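## 工坊简讯：双臂操作台进入抓取练习

Workora 共享工坊的双臂操作台本月换了新桌面，两条手臂已经装回底座。项目内部叫 Weldu，由几名会员利用周末搭建，目标是让两只手在同一张桌上配合完成简单的取放动作。目前的工作集中在桌面布置和手部校准。
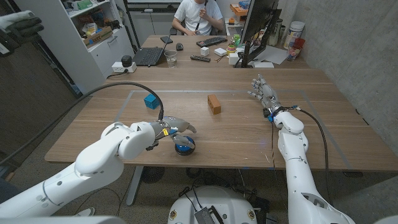
*左手握住桌上的蓝黑色圆形物件，胶带框内放着蓝色方块和木块。*

桌面上的作业区用浅灰色胶带贴出，所有练习物件都从框内起步。框的位置在换桌面后重新量过，旧程序里的坐标全部作废，需要逐条改写。改写工作已完成大半，剩下的是右手侧的几个预备姿态。

练习物件暂时只用小方块和木块。边缘较软的物件等指尖力度调好后再加入。每次练习开始前，先让双臂回到桌沿附近的待机位置，再检查手腕处的线缆有没有绕到关节上。

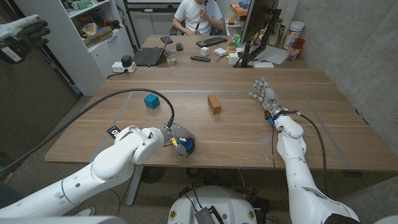
## 手部校准

手部校准按手指逐根进行，先张开，再慢速弯曲，记录每个关节的起止角度。拇指的活动方向与其余四指不同，单独存一份参数。校准文件放在工坊共享盘的 Reletti 文件夹内，文件名里请写明左手或右手，不要覆盖旧版本。

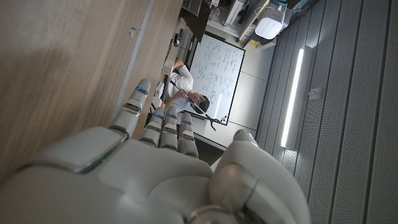

上一版参数在慢速下没有问题，提速后无名指和小指会比其他手指晚到位。现在的做法是把整组动作放慢，每个姿态之间停 2 秒，等控制程序确认后再走下一步。这样一轮练习的时间变长，但记录比较干净，便于对照。

控制程序由会员自己编写，取名 Givent，单次日志上限设为 1,000 行，超过后自动另存。想参与的会员可以先读日志格式说明，再预约上机。每个时段 60 分钟，包括收拾桌面和关闭电源的时间。使用白板写参数的，请在旁边注明日期，以免被后来的人擦掉。

下一步是双手交接：一只手拿起木块，移到桌面中部，由另一只手接过。两手靠近时，手指之间的间隔要留足，相关的限位值还在讨论。

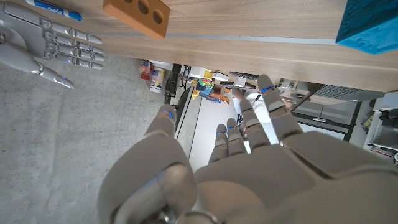 **Workora 共享工坊，26/06/2021** 操作台下一阶段的预约表已经贴在入口处。没有用过双臂设备的会员，第一次上机须有熟悉流程的会员在场。材料费仍由项目经费承担，本阶段预算为 1,000 元，主要用于备用线缆和指尖垫片。双手交接的演示计划安排在 11 月，具体时间另行通知。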